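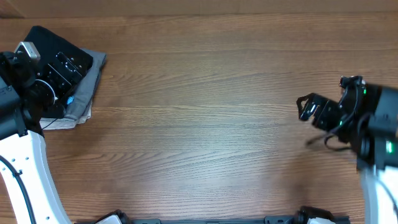
**Rahel Bachmann**, consumer affairs reporter

Thygesen, the linen hire firm, says it will decide in October whether to put two-armed folding machines into its Encombe laundry. On the evidence so far, the people who fold there now needn't start clearing their lockers.

The machines come from Stivon, a small company that has been promising help with the housework for a while. Its pitch is simple enough. A pair of arms stands at a table, picks up clothes and cloths, folds them and puts them on a pile. Stivon's latest report says its arms got through 1,336 items during the spring and folded 80 per cent of them "to an acceptable standard".

Acceptable to whom is harder to find out. I read the report twice. A fold passed if the item ended up "broadly flat and stackable", and the judging was done by Stivon's own staff. Fitted sheets were left out. So were socks, anything with a hood, and anything that arrived inside out, which in my house would leave a couple of tea towels.

Then there is the speed. The report gives an average of 173 seconds for a T-shirt, starting with the shirt already laid on the table. Getting it out of a heap was timed separately, and those times aren't given. Most adults can fold a T-shirt in well under half a minute while talking to someone in the next room.

A neat pile on a wooden table, with a black item on top, grey under it and white at the bottom, looks like a finished job. I'd want to see the basket it came from, and how often somebody had to step in. The report mentions "occasional assistance" and leaves it there.

Stivon isn't alone in this. Prindent, which sells a shelf-tidying machine to shops, talked last year about a version for kitchens and has since gone quiet. Its shop model still needs a member of staff on hand for dropped stock.

Stivon says its next software update will cut the folding time to about a minute, and that hoods are "in progress". It would not give a price for a home version or say when one might go on sale. Thygesen said only that it was "watching with interest" and had placed no order.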